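Premus: brick-building episodes from the Kudmont robotics club

README for the data release

Hello, and thanks for downloading! Premus is a set of recordings made by the students of the Kudmont robotics club, who spent a good part of the year teaching a two-fingered arm to pick up toy bricks, carry them over a studded baseplate and press them down where they belong. It is our first public release and we are really pleased to see it out in the world.

What you get

There are 2220 episodes, each one a single attempt at a pick, a place or both. Of these, 126 are marked as failures in the index file. Please don't throw them out — they are some of the most useful ones we have, and the club learnt a lot from going back through them.

Every episode has its own folder with the video, the joint positions and a short text label typed in by whoever was driving. Labels are in plain English and the spelling is ours. "Brik" appears more than once. We left it.

The building area

We keep to a light grey baseplate with a raised border of dark grey bricks, and the stacks inside are mostly red and green, with a few blue, black and white pieces mixed in. The fingers are flat turquoise plastic with stepped tips, and they are the fourth design we tried (the first three are in the "old_fingers" folder if you fancy a laugh). 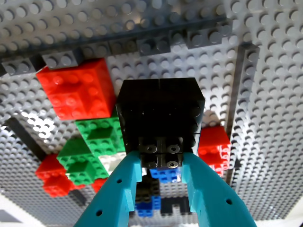

Page last changed: Mon 1 September

Shiny studs are hard on the vision side. Under our lamps the bright spots can wash out a whole patch of baseplate, and a black block can lose its edges. If your model does well on red and badly on black, you are in good company!

Splits

Train and test lists are in the "splits" folder. The test list has 100 episodes, all recorded after January with drivers who weren't in the training set. Pearce is the name of our baseline and Provano is the labelling tool, both included with the code.

Known problems

Joint positions lag the video slightly in the oldest folders. A handful of labels say "left" where the driver meant their own left — fixes very welcome.

Questions and corrections go to Liam Ackroyd, who looks after the files and would love to hear what you build with them.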